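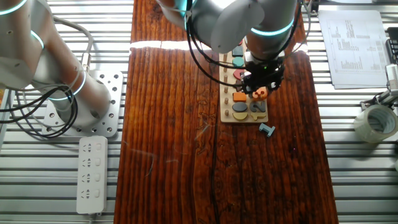 Plindo bench check, June round, with inspector's comments
Whether a machine can tidy up after a child is the question Stisondale pays us to ask, and the safety sheet comes first. The chore on the bench is the number puzzle. The 3 sits right under the fingers of the gripper, while a small light blue piece lies on the tabletop just off the corner of the tray, which is where pieces live in my own house too.
Checked by: Kelly Pimentel. Second signature: Jeferson Cordeiro.

1. Arms clear of each other at full reach. PASS
Comment: They have better manners than my brothers.

2. Cables tied back from the wrist. PASS WITH NOTE
Comment: The loops are legal. I would still like them shorter, and have said so on 12 previous sheets.

3. Power strip outside the reach of both grippers. PASS
Comment: Label it, please. Dayana unplugged the wrong thing in May and we lost a morning.

4. Bench top free of items not part of the task. FAIL
Comment: Define "part of the task." Jeferson says a stray puzzle piece counts. I say it's a trip hazard for a robot. Left open.

5. Grip force within limit for painted wood. PASS
Comment: 64 grips logged, no dents. My nephew can't say the same.
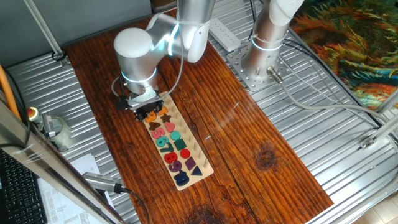

6. Stop button reachable from the operator's chair. PASS
Comment: Reach was tested by Cremilda Cavalcanti, our shortest operator, seated, with coffee in the other hand. The button is the red one in the yellow housing, on the same side as the keyboard. A gray pipe fitting with a clamp has settled in next to it and is to stay off the button itself.

7. Operator watching at all times. PASS
Comment: 51 minutes of watching. I could have folded every towel I own.

8. Ready for unsupervised chores. NOT YET
Comment: Josué wrote "soon." I crossed it out and he wrote it again. It can have a puzzle. It can't have my dishwasher.

Open items: 2 (wording), 4. Recheck before the Plallow visit, 12 noon start. Bring your own pen.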